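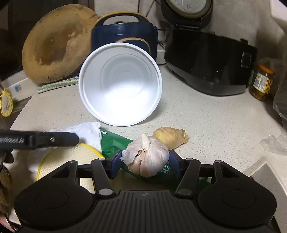
Petia community kitchen to offer evening cooking classes

Friday, January 19, 2018

The community kitchen in Petia will open its doors in the evening from next month, after a long discussion with the owner of the building. Until now the kitchen on Voren Street was used only in the mornings, when lunches are prepared for older residents of the neighbourhood.

The new classes will be held on 2 evenings each week. One evening is planned for beginners and the other for people who already cook at home and would like to learn dishes from another country. The first course is on soups and broths. After that the participants will continue with curries, pickles and simple breads.

A place in the course costs 30 dollars for the month, and the ingredients are included in this price. Students and pensioners pay 20 dollars. Every group can have 12 people at the most, as there are not enough stoves for more. Those who wish to attend should write their name on the list at the front desk or telephone the kitchen before noon.

The idea came in September, when the kitchen asked its visitors to fill out a short questionnaire. It received 80 answers. Many of the people who replied work during the day and had never been able to come to the morning programme. Several of them wrote that they buy fresh garlic, ginger and other flavourings at the market but use them always in the same two or three recipes.

The building belongs to the company Urban, which was at first against the later hours. The tenants on the upper floor had complained before about cooking smells and about the noise of the garbage bins in the lane. The two sides have now agreed that the classes will finish by nine o'clock, that the fan will be cleaned before the first course, and that the bins will be taken out only in the morning.
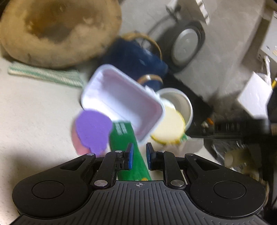 Vilém Polák said that he was pleased with the agreement, but that nine o'clock is early for a class in which bread must rise and also be baked. He would prefer that the bread lessons be moved to Saturday, so the dough does not need to be prepared in advance by somebody else. He added that he has already put his name on the list for the beginners.

The kitchen answered that Saturday is possible later in the year, if there is enough interest. For the moment the room is rented on that day to the Metier choir for its rehearsals, and the choir has paid until the summer.

Participants are asked to bring an apron, a tea towel and a container with a lid for what they wish to carry home. Knives and cutting boards are provided. Anyone with a food allergy should mention it when registering. Children from the age of ten are welcome in the beginner group together with a parent, who also needs a place on the list.

Parking in front of the building is permitted after six o'clock. The side entrance, which has the ramp, will stay unlocked until the class begins.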